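Eltholm Play Kitchen Table: Set-up and Care Guide
Section 2: Laying out the food set

By Nesma Gaber
September

Read this section after the table has been levelled and the legs locked. The layout suits the Eltholm table and any other flat, light-coloured top at least 800 mm wide.

1. Wipe the tabletop with a damp cloth and let it dry.

2. Set the plate down first. The pale green plate is the centre of the layout and everything else is placed from it.

3. Put the tomato beside the plate, on the bare tabletop. Leave a hand's width clear on all sides so small fingers can get at it.
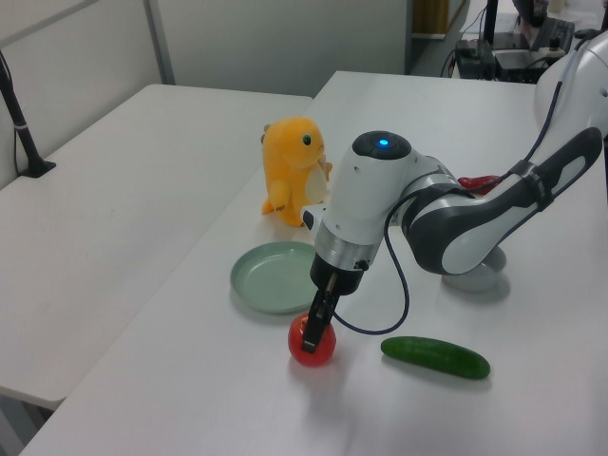 4. Check that the tomato stays put when you let go. If it rolls, the top is out of level. Go back to Section 1 and adjust the feet.

Note: Pieces from the older Javov set are slightly larger. They can be mixed in, but they will not fit the storage tray.

5. Stand the orange plush dinosaur behind the plate, facing the front. Leave its paper tag on until you have copied down the care instructions.

6. Lay the banana on its side in front of the dinosaur, then the red chili pepper nearer the front edge.

7. Lay the green cucumber on the same side as the tomato. The grey bowl goes between the cucumber and the chili pepper, open side up, and starts empty.

Caution: The stem on the chili pepper can be pulled off with enough force. Check it before each use and throw the piece out if the stem is loose.

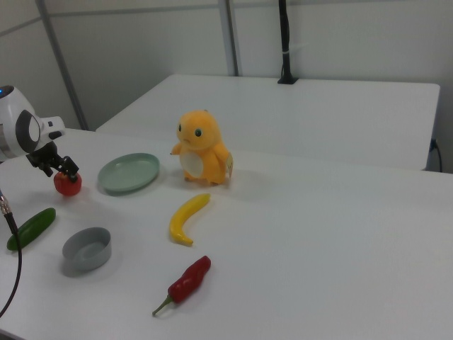 Page last changed: September, revision 62

8. Ask the child to name each piece before moving any of them. The plate and the bowl are the two places to sort into. Start with one colour on the plate.

9. When play is finished, wash the hard pieces in warm soapy water. Do not put them in the dishwasher. The plush is surface wash only.

Replacement pieces are listed under part number 285.

Related pages
Section 1: Levelling the table
Section 3: Storage tray and lid
Shehata shelf unit: wall fixing
Navalau play mat: cleaning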